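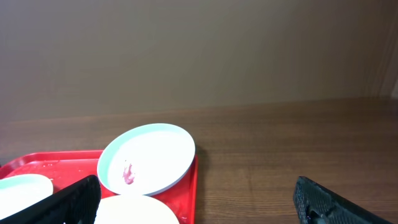

Section 4. Setting up the wash cycle

Read this section before you load anything. The quick card in the box says the Fenddale countertop dishwasher is ready to go out of the carton. I have set up enough of them to doubt that, and the quick card also leaves out the water hardness setting.

4.1 Water hardness

1. Dip one of the paper test strips in cold tap water for one second and shake it off.
2. Wait a minute, then compare the strip with the chart inside the door of the salt compartment.
3. Hold Start and Delay together until the display flashes.
4. Press Delay until the number matches the chart. Press Start to save it.

Note: The factory setting is 3. The leaflet calls this "suitable for most homes." It was too low at both of the addresses where Sohail Durrani and I tried it, and the glasses came out cloudy. Test your own water.

4.2 Salt and rinse aid

1. Unscrew the salt cap and fill the compartment with water. You only do this the first time.
2. Pour in coarse dishwasher salt up to the neck. Table salt will clog the softener.
3. Wipe up any spilled grains and tighten the cap.
4. Fill the rinse aid cup to the line and set the dial to 2.

CAUTION: Run an empty Rinse cycle right after adding salt. Spilled brine left sitting on the steel floor will pit it, whatever the word "stainless" on the carton may suggest.

The salt light can stay on for a day or so after filling. Ignore it for that long. If it is still lit after several washes, take the cap off and check that the float moves.

4.3 Loading

1. Scrape plates. Pre-rinsing is supposed to be unnecessary, and for the most part it is, but dried egg and oatmeal will beat this machine every time.
2. Stand plates in the rear slots, facing the center.
3. Put cups and bowls face down along the front, at a slant.
4. Spin the spray arm by hand. If it hits anything, move that item.

The maker rates the rack at 4 place settings. Maybe so, if your plates are flat and small. With deep-rimmed plates, leave every other slot open or the ones in the middle will come out gritty.

Melamine and other hard plastics go in only if they are marked dishwasher safe. Keep them away from the heater at the back left corner.

4.4 Choosing a cycle

Quick: 25 minutes, no drying. Fine for glasses and plates used for toast. I would not trust it with grease.

Normal: the one to use. Wajid Bukhari ran it side by side with Heavy for most of August and could not tell the loads apart.

Heavy: hotter and much longer. Save it for baking dishes.

Eco: uses less power, takes most of the evening. Whether the savings are worth the wait depends on your rates – work it out before you believe the sticker.

4.5 After the cycle

1. Wait 20 minutes before opening the door. The steam is hot enough to burn.
2. Open the door fully and let the load air dry.
3. Lift out the filter, rinse it under the tap and lock it back in place. Do this weekly.

CAUTION: Never run the machine without the filter. Scraps will reach the pump, and the Fenddale warranty does not cover that.

Note: "Self-cleaning filter" appears on some cartons. It still needs rinsing.

Section revised 29/06/2025, with corrections to 4.1 from Naheed Rana. For error codes, go to Section 5.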